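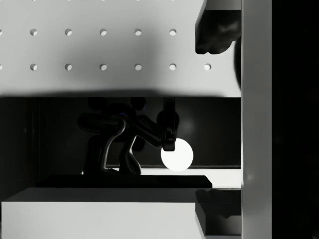 Subject: Re: [vimgate-singers] Spring program, and the music library

Hi everybody,

Sorry for the slow answer, I wanted to get through the boxes from the Hestness basement before I opened my mouth. Eun-ji wrote:

> I know we said we'd settle the April program before
> Thanksgiving, but I still have no idea what we own. The old
> list says 883 copies and the boxes don't match it at all. Could
> somebody tell me whether we have enough of the Drakow folk song
> set for everyone? And are we still thinking of an intermission,
> or one straight run like last time? My vote is for a straight
> run, my knees can take it.
> Eun-ji Kang

Okay! So, the boxes. I had them all over my living room for two weeks and my family has been very patient. The old list is from before we merged with the Tak Street choir, and it never got their music added, so of course it doesn't match. I typed up a new one and the total is 3387 copies, octavos and all. A lot of that is Christmas music we will never sing again (there's a medley in there with sleigh bells written into the alto part – I remember it and I'd like to stop remembering it).

Going through Eun-ji's points, plus a couple of my own:

1. The Drakow set. Yes, we have enough, with spares. The spares are pretty beat up and one has a whole page of somebody's breathing marks in green pen, but they're readable. Numbers 2 and 4 in the set are the ones I'd do. Number 3 is gorgeous but the tenors have to hang on to that high G forever, and we have five tenors on a good night.

2. Storage. The basement is out, it smells like a boat down there and the bottom box had gone wavy. I'd like closed cupboards on the ground floor, with the folders standing up so you can read the spines. Open shelves look nice for a month and then people start leaving mugs on them.
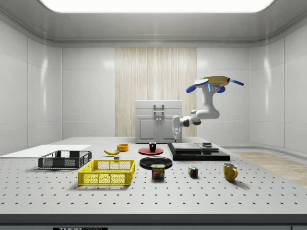 3. Folders. We're short. The black ones with the elastic cords are the best, and I'd rather buy a few good ones than a stack of the flimsy kind that dump your music on the floor in the middle of the Kyrie. Mine did that last spring. If you have one at home and you've stopped singing with us, could you please drop it in my mailbox? No questions asked.

4. Intermission. I'm going to disagree with Eun-ji here, with love. People like the intermission! They eat a cookie, they find out that their dentist is in the bass section, and they put money in the basket. We took in 178 dollars at the last concert where we had one. Fifteen minutes, tops.

5. Order of the program. Theerawat Inthanon sent me a draft that starts with the quiet piece, everybody humming from the back of the hall, and then we walk up during the second song. I love it on paper. My worry is pitch, because the last time we hummed and walked at the same time we arrived at the front nearly a half step flat and the piano came in like a slap. Maybe we stand still for the humming and walk in silence?

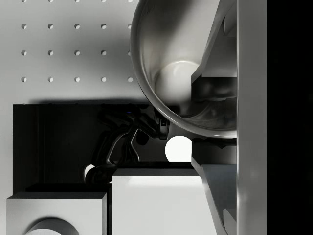 Or the altos could already be up front and the rest of us walk toward them, so at least one section has its feet planted and its ears open. I'd be glad to try it both ways at the next rehearsal and let Theerawat listen from the last row.

I can send the new list as a spreadsheet or a plain text file, tell me which. Please look it over before you ask me for a piece, and if you have any of our scores sitting in your piano bench, let me know the titles so I can add them.

The boxes need to leave my living room by the end of the month. I have a small car and a bad shoulder, so if anyone with a wagon is free some evening, I'll make soup.

See you at rehearsal, and bring a pencil!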